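Prasoditz 進捗報告(ブルリッツ助成事務局御中)
2020年5月2日

いつもお世話になっております。今回は、いい話より先に悪い話を書きます。右アームが止まりました。正確に言うと、止まってほしくないときに止まり、止まってほしいときに少し動きました。後のほうがずっと困るので、そちらを中心に報告させてください。

何が起きたか

双腕で薄いフィルムや袋のような柔らかいものをつかむ試行を、計画では2,000回やることになっています。182回目で、右のグリッパが閉じきったまま開かなくなりました。画面には過電流の警告。ここまではよくある話で、私も「またか」くらいの気持ちで停止ボタンを押したんです。ところが停止のあと、肩の軸がじわっと下がって、前腕が床のパネルに触れました。手は入れていなかったのでけがはありません。でも、つかんだ袋を外そうとして手を伸ばす寸前だったので、正直ぞっとしました。

原因(いまわかっている範囲)

二つの不具合が重なっていたようです。

一つめはグリッパです。しわの寄ったフィルムは厚みが毎回違うのに、把持力の上限を硬い物用の設定のまま使っていました。これは完全に私の見落としです。モーターが押し続けて熱を持ち、保護が働いた、という流れでした。

二つめが肩の落ち込みで、こちらはソフトの問題でした。過電流の保護が先に入った状態で停止をかけると、保持トルクを切る順番が入れ替わってしまうんですね。Didaditzの制御基板の設定を見直したところ、同じ順番で操作すれば必ず再現しました。再現できたときは、申し訳ないけれどちょっとうれしかったです(原因不明のままがいちばん怖いので!)。

もう一つ、疑って外れたのがケーブルです。アームの上を大きく回している黒い線が引っ張られたのではと半日かけて調べましたが、導通も張りも問題なしでした。ただ、基部の配線がレールの手前に垂れているのは前から気になっていて、これはこれで直します。

やったこと

・柔らかい物用に把持力の上限を別に作りました。いまは硬い物用より低くしてあります。
・停止時は保持トルクを残し、腕を下ろしてから切るように順番を直しました。
・警告が出た状態からの停止を100回くり返し、肩の落ち込みは一度も出ていません。
・手を入れる前に主電源を落とす、という決まりを紙に書いて作業台の横に貼りました。いままで口約束だったのがよくなかったです。

作業の様子

フィルム状の物は、右で持ち上げて左で迎えにいく形で試しています。奥には緑と白の縞の丸い板、水色のかご、茶色い丸い器なども置いたままにして、物が多い中で腕同士がぶつからないかも一緒に見ています。壁の白黒の模様は見ていると目がちかちかするのですが、位置合わせの都合で当面はこのままいきます。

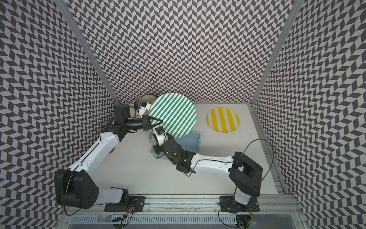
残っている課題と予定

・垂れている配線をまとめ、基板にカバーをつけます。部品はAhonenに注文済みで、到着待ちです。
・左アームにも同じ停止順の修正を入れます。左では落ち込みは出ていませんが、プログラムは共通なので、出ないほうがたまたまだと思っています。
・2,000回の試行は1回目から数え直します。182回目までのデータは設定が違うので、混ぜずに別に保管します。もったいないですけど、混ぜるとあとで必ず後悔するので。

数え直しの分、当初の終了予定には間に合いません。7月に入ってからの完了でお願いできないでしょうか。予算の追加はいりません。配線カバーは消耗品費の中で収まります。

それと、報告書の様式に「事故・ヒヤリハット」の欄がなかったので本文に書きましたが、別の様式で出し直したほうがよければお知らせください。停止時のログと、再現したときの操作手順はまとめてあるので、ご希望ならすぐ送ります。

Prasoditz 開発担当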